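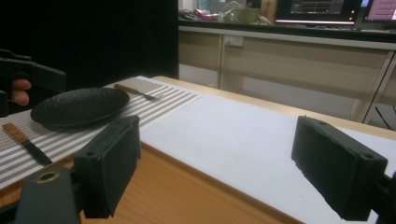 Photo: Vallier / Marville table-setting sessions

We've got news at Vallier, and I get to be the one to share it! Our Marville project has wrapped its first round of table-setting sessions, with 429 recorded examples ready for training.

If you're new to us, Marville is a learning system that picks up household chores by studying how people do them. So we skip the robot at this stage and hand a person 2 grippers, one for each hand, with a camera riding along. Then they get to work with plates, knives, forks and trays — the stuff you'd grab before dinner without thinking twice.

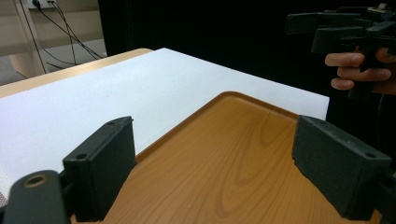
Each example runs around 30 seconds, and we keep the clumsy ones too (I have contributed plenty of those, thank you very much). A fumbled fork followed by a good second try is useful to us, so it goes in the set with a note attached. We also move things between takes, so the system can't just memorize where the plate goes.

Next up is a second round in November with our friends at Nasrallah, who'll be recording in their own kitchen with their own dishes. I can't wait to see how different their tables look from ours! Labs that would like to try the first set can write to the Vallier press desk and ask for the Marville sample.

Related news
Vallier and Nasrallah to share recording tools
Sturkska joins Marville as a testing partner
Marville: why we started with the dinner table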